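**August update on the Marchand grant, from the Ustthorpe bench**

Hi all — quick one this time, mostly good news.

We wrapped up the second round of hand-held gripper demonstrations, and the count now stands at 3,347 clips, of which 1,037 are for the toothbrush-and-cup task. I'd planned on fewer for that one, but it kept being the task where the policy fell apart, so I moved hours over from drawer opening. Drawers were already in decent shape and I don't think we'll miss them.

The big change since my last note is how we label the grasp. Before, we marked one moment, when the jaws close, and let the model work out the rest. Now we also mark the tilt of the object right after closing, and the model has to predict that tilt before it plans the lift or the drop into the cup. It's a small extra output, and it trains in more or less the same time as the old version. 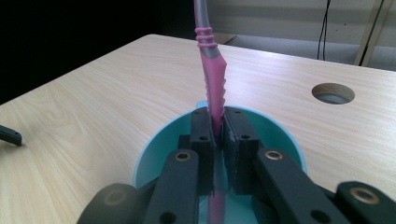

I ran the new version and the old one on the same 100 starts, with the brush at all sorts of angles. The old one managed 58 clean placements and the new one got 81! I really didn't expect a gap that wide. Most of the leftover misses are the brush catching on the cup rim on the way in, and a handful are plain bad grips low on the handle. Thick rubbery handles seem to do better than skinny ones, though I only have six brushes, so please don't quote me on that yet.

Greltley has started repeating the test on their own setup. Their table is a different height, and I had to send them a corrected calibration file (my mistake, the first one had the wrong offset). No numbers from them so far.

Money is fine. We're under on parts and a bit over on labeling hours — I'd like to shift the difference across if that's OK with you. Next up is the same tilt trick on spoons and markers, then the Soltley data if the license comes through.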